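Questions I get all the time about buying secondhand books by the box

I've been buying mixed boxes of used books for long enough that my inbox is mostly the same dozen questions, so I finally put the answers in one place. Last updated 22 Dec 2018. If yours isn't covered, use the contact form and I'll get to it (slowly, sorry!).

What do you mean by a "mixed box"?

It's a carton of used books sold at one price without a list of what's inside. You might get a category, like cookbooks or kids' paperbacks, and that's all you get. Some people hate that. I love it, obviously, or I wouldn't have a hallway I have to walk down sideways.

Where do you buy them?

Mostly Fludari, the online clearance seller. I also go to the Rivas warehouse sale every March, where you can see the boxes and feel how heavy they are before you pay. I tried Zatden for a while and the prices were good, but I kept getting the same tax guides over and over, so I stopped.

How much should I pay?

My own limit is 60 dollars a box, shipping included. I went over it once for a box marked "art and design" and got a pile of wallpaper catalogs. (I kept two of them. They're gorgeous.)

How many books are in a box?

Depends completely on the size of the books. My best one had 18 big hardcovers in it and I was thrilled, and I've had boxes stuffed with skinny romance paperbacks that made me much less money but were a lot more fun to go through.

The box showed up looking terrible. Are the books ruined?

Usually not! Cartons get used again and again, and a beat-up outside doesn't tell you much. Feel the bottom first. If the cardboard is soft or damp, get the books out right away and stand them up, spread open, somewhere with a fan going. If it's dry, take your time.

What's the best way to open one?

Keep the blade short, go shallow, and cut along the tape and away from your other hand. I stabbed straight down into a box exactly once and put a slice through the cover of a really nice bird guide. With the heavily taped ones, I run the cutter along the edges first and then peel.

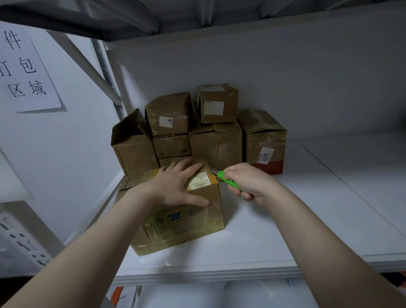
Box cutter out, plenty of tape to get through.

Do you ever find anything valuable?

Now and then. The most I ever made on one book was 473 dollars, for a local history with fold-out maps that I almost put in the giveaway pile. Please don't start doing this because of that number. Most of what I sell goes for the price of a sandwich.

How do I get rid of the musty smell?

Air and patience. I put the book in a lidded tub with an open dish of baking soda next to it (next to it, not on it) and leave it for a couple of weeks. Dryer sheets just give you a musty book that smells like laundry. If I see fuzzy mold, the book goes in the trash, no matter how pretty it is.

How do you keep track of everything?

I use Zateck, a little inventory program, and I put in the title, the condition and which shelf it's on. Before that I had a notebook, and before that I had nothing and sold the same atlas twice, to two very nice people, one of whom did not stay nice.

What do you do with the ones you can't sell?

Little free libraries first, then the thrift store. Old encyclopedias are the hard ones, so call before you haul a set anywhere. Ours won't take them, and I've carried them back to the car enough times to know.

Can I buy a box from you?

Sometimes! I put together kids' boxes when the shelves get too full, and I post them on the sale page. I don't hold them, and I can't ship outside the US right now.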